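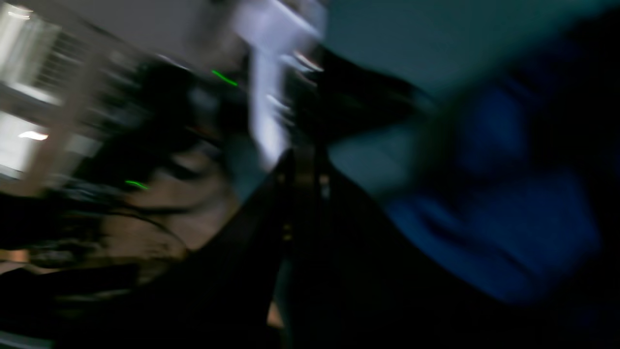

Old shirts are hard to part with, and I have given up pretending otherwise. When we started the Sterwood Clothes Table I thought people would come for the zippers and the torn pockets, and they do, but what they really want is to bring in the soft blue thing they have worn for years and have somebody agree with them that it has a little life left in it. So this month's gallery is mostly about knits, and about the room where we fuss over them. The daylight is the best thing we have going for us – you can see how that window glows – and anybody with dark hair falling over their face and a dark shirt to look at learns to turn toward it. Navy knit under a lamp is simply black. Under a window it comes back to being blue, and you can find the small holes before they become big ones.

We open up at 10 on Sunday and go until people get hungry. The coffee is on the ledge by the door, the button tins are on the low shelf, and the big box from Kaijage Fabrics is underneath, which had 300 remnants in it when it came to us and still takes two people to lift. Please do go through it! I have made pillow covers, a peg bag and one very strange hat out of that box, and I was happy with nearly all of them.

A few things we keep telling each other about knits, written down at last. Wash the shirt before you bring it. Turn it inside out and look along the underarm seam first, then the cuffs, then the hem. Fold it over a shelf if you can, and keep it off the thin kind of hanger that leaves points in the shoulders. For a patch, choose something that stretches about as much as the shirt does (the jersey in the Kaijage box is good for this), and leave a generous edge all the way around, more than you think you need.
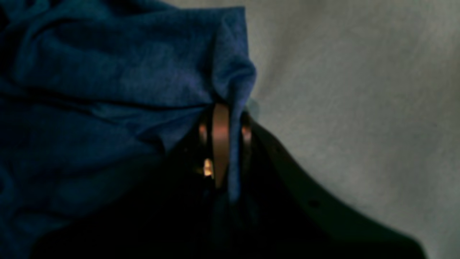
Some knits are past wearing, of course, and those are the ones I like best, because you can be brave with them. A soft jersey will gather down into almost nothing and then spring out again the moment it has room, so it makes lovely ties, straps, drawstrings and plant hangers. I never get tired of how that heathered blue looks next to metal with a warm copper or bronze color to it, all bunched and snug where it goes through the loop and then carrying on down into the dark. If you have odd rings and buckles at home from bags that wore out, bring them along. We have 106 in the tin at present, and most of them are plain silver, so the warmer ones get snapped up quickly.

For cutting strips, lay the shirt flat and work across the body from side to side, below the sleeves, and then give each strip a good long tug so the edges roll in on themselves. The Pokine pattern sheet has the widths on it for anyone who likes to measure. I do it by eye and mine come out wavy, and once they are braided I can't tell which was which.
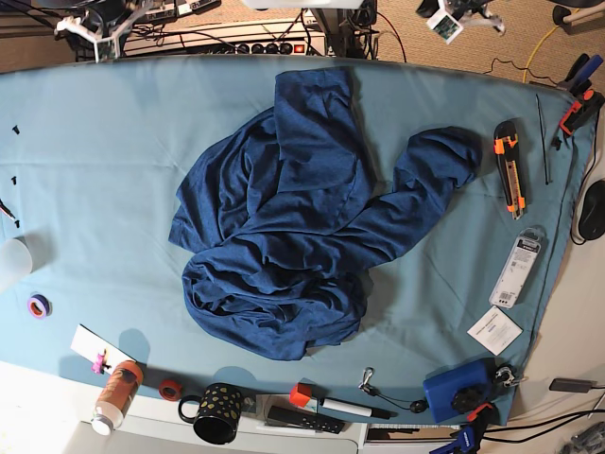
Navy long sleeve on the teal cloth, with one cuff rolled and the orange-and-black knife off to the side.

I am very fond of that teal cloth. A dark shirt shows up nicely against it, and so does a dropped pin, and the clamp does a good job at the corner. If you want to set up something like it at home, any smooth, light-colored cloth will do, as long as it hangs over the table far enough to get a clamp on.

More pictures will go up in December, when we move on to coats and the Nolus Street hall lends us its long tables. This page has had almost 3,000 visits, which is a good many more people than we have chairs, and I have loved reading your notes about your own old favorites. Keep sending them in. And if you left a gray cardigan with us, the one with the leather buttons, it is folded on top of the button shelf with a note pinned to the collar.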